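Hilo sobre cómo estamos planificando la compra de brazos robóticos para la línea de selección. Me lo han preguntado varias veces y prefiero contarlo seguido. 29 de octubre de 2024.

El proyecto se llama Darongate. La parte física va en la nave de Fadinton y ahora mismo estamos en la fase anterior a comprar: simulación, presupuesto y pliego.

El error del año pasado fue empezar por el catálogo. Pedimos ofertas de brazos, comparamos alcance y carga, y cuando llegó el momento de hablar de pinzas ya no quedaba dinero. Se paró todo en mayo.

Esta vez hemos empezado por la pinza y por los objetos. El brazo se elige al final, con lo que pidan los otros dos.

Todo lo que sea alcance, choques con el mobiliario y ángulo de entrada lo miramos primero en simulador. Mesa de mármol marrón, pinza negra de dedos, brazo blanco y objetos de formas que no se parecen entre sí.
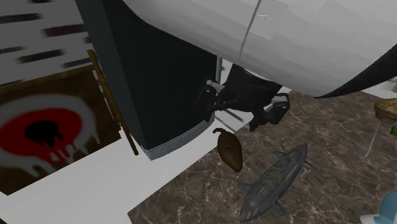 El coste del simulador es sobre todo de horas. La licencia que usamos no es cara, pero alguien tiene que modelar las piezas, ajustar rozamientos y repetir pruebas. En el primer presupuesto esas horas no estaban en ninguna partida. Ahora tienen la suya.

Reparto actual, por cada 100 euros del proyecto: casi 10 se van en simulación y preparación. A mucha gente le parece demasiado. A mí me parecía demasiado hasta que vi lo que costaba devolver una pinza ya montada y adaptada.

Lo que pedimos a los proveedores antes de aceptar una oferta:
Modelo 3D completo del brazo y de la pinza, con masas y límites de articulación.
Precio de los dedos de repuesto, por separado.
Plazo de entrega por escrito.
Coste de la puesta en marcha, con desplazamientos incluidos.

Prinano mandó el modelo completo con la oferta. Pinto mandó un PDF con cotas y hubo que insistir. No es motivo para descartar a nadie, pero sí cuenta en la valoración, porque ese trabajo lo acabamos haciendo nosotros.

Sobre los dedos de la pinza. Son consumible y hay que presupuestarlos como consumible. Nosotros hemos puesto 6 juegos para el primer año. Si sobran, pasan al siguiente.

La otra partida que se olvida es la mesa. El brazo necesita una base rígida, el entorno necesita protecciones y todo lo que esté cerca quita recorrido. Un armario mal colocado puede obligarte a subir al modelo siguiente, que vale bastante más. Mover el armario en el simulador es gratis.

Con producto agrícola la cosa cambia. Una caja tiene caras planas y medidas conocidas. Una patata no tiene dos lados iguales, y el punto por donde la coges decide si gira, si se cae o si se marca. El contacto se estudia objeto por objeto y eso también son horas. 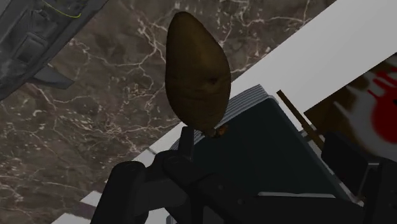 Tiempo de lectura: 3 min

Sigo. La simulación no da el dato de daño en la piel. Ahí hay que hacer prueba física con producto real y hemos reservado 3 semanas con equipo alquilado en Fadinton. El alquiler va en el presupuesto como gasto y no como inversión, y conviene hablarlo antes con administración.

¿Alquilar o comprar directamente? Si el uso está claro, comprar. En nuestro caso no lo está: hay campañas en las que la línea trabaja con un solo producto y otras en las que cambia continuamente. Alquilamos para la prueba y compramos después si los números aguantan.

Segunda mano: la miramos. Los brazos salen bien de precio. El problema es la controladora, que suele venir con un software sin soporte, y las horas de integración se comen el ahorro. Para un taller de formación la compraría. Para la línea, de momento no.

Mantenimiento: pedid el contrato anual en la misma oferta que el equipo. Una vez comprado el brazo ya no hay mucho margen para negociar. Y leed qué pasa con las actualizaciones cuando termina la garantía.

Formación: las personas que están en la línea tienen que poder cambiar un dedo y recuperar una parada sin llamar a nadie. Lo hemos metido como requisito del pliego, con jornadas en la nave y el equipo delante.

Calendario: cerramos el pliego, hacemos la prueba con el equipo alquilado y con esos resultados se pide la oferta definitiva a Prinano y a Pinto. Hasta entonces no se firma nada.

Si a alguien le sirve la hoja de cálculo con las partidas, la dejo en las respuestas. Va sin los precios de los proveedores.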